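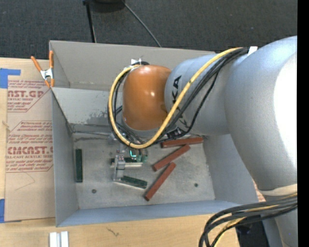

Page last updated: November

The Long Apprenticeship of the Ulanham Joiners

When the Wandwood Institute opened its furniture trades program in Ulanham, it accepted 10 apprentices and turned away a good many more. The program now maintains a register of 400 former students, most of them still working in timber, and its records offer an unusually complete account of how a regional trade has renewed itself.

Viorica Gashi, who directs the program, attributes much of its character to the first-year curriculum. Apprentices spend their opening term on hand-cut joints and are not admitted to the machine shop until their work has been assessed by two instructors. "Employers have asked us to shorten that term," she said. "We have considered it seriously on each occasion, and we have kept it as it is."

The policy has its critics. Tihomir Krasniqi, whose firm Ronine fits out libraries and council chambers, has engaged graduates of the program for many years and would prefer that they arrive with greater experience of estimating and site measurement. A joiner who cannot price a staircase, he argues, will remain dependent on someone who can. The Institute has responded with an elective in costing, taught in the evenings from half past six, although enrolment has so far been modest.

Housing presents a more immediate difficulty. Rents in Ulanham have risen faster than the training wage, and several second-year apprentices now travel from neighbouring towns before dawn. A bursary established in the name of the late Edin Tomić provides $1,000 toward tools and travel. Valbona Kelmendi, a recipient now in her final year, used hers to buy a set of chisels and a second-hand bench vise, and put the remainder toward fuel.

Her graduation piece, a writing desk in blackwood with a fall front, was under way at the time of writing. The carcass had been glued and the drawers were still to be fitted – a stage at which, by her account, small errors made in the winter become apparent.

Applications for the next intake close at 5 p.m. on the final day of the month. Candidates are asked to submit one completed piece of work in any timber, together with the drawings from which it was made.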